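Jurnitz Community Orchard and Seed Library
Progress report to the Rirnell Fund, second period

Prepared by Itsuki Takagi, project lead

We're past the halfway mark, and it has been a wonderful few months! When we last wrote, the seed library was one cabinet with a sticky drawer and the orchard was a mowed field with stakes in it. We now have 54 fruit trees in the ground, most of them apples, with a row of pears along the north fence where the soil stays damp longer.

Planting took longer than the plan allowed. The lower end of the field turned out to be full of old brick, and we had to dig several holes twice. We moved the plums uphill and they look much happier there (the leaf color alone made my week). The grafting workshop ran on a Monday evening and filled up, so we added a second one. Between the two we taught 50 people to make a whip graft, and many of them took a rootstock home.
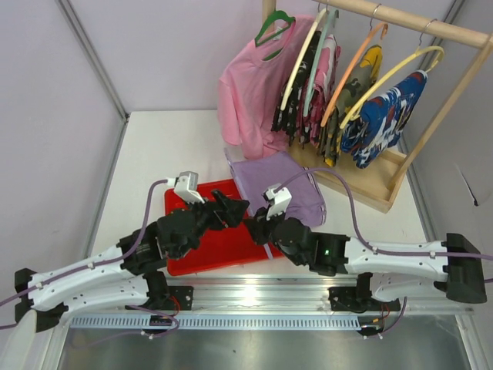 White tabletop with a red tray.

The seed library has grown faster than anything else in the project. Members have borrowed 391 packets so far, with beans and lettuce far ahead of the rest. Returns are slower, as you'd expect with crops that have to be grown out first, but the early bean returns are clean, well dried and properly labeled. We've rewritten the label so that it asks for the variety, the street where it was grown and anything that grew nearby. Squash growers in particular needed that last line.

Our partner garden in Wada has offered us cuttings from its old currant bushes, and we'd love to take them up on it. The bed is already marked out next to the compost bays.
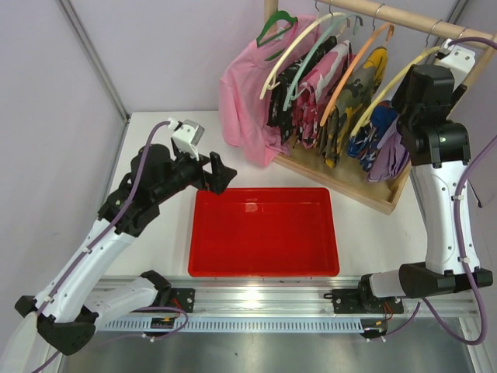
Will the trees need watering through next summer?
Young trees need a deep soak once a week in dry spells until their second fall, and we have set aside hose time for that.

Spending is on track apart from fencing. The Tramis deer mesh cost more than our quote, and we covered the gap by building the tool shed shelves from salvaged boards. Nine trees still need guards, and those are on order.

Next period: currants in, a pruning day in February, and a printed growing guide for new seed borrowers. I have a draft of the bean pages and will send it with the receipts.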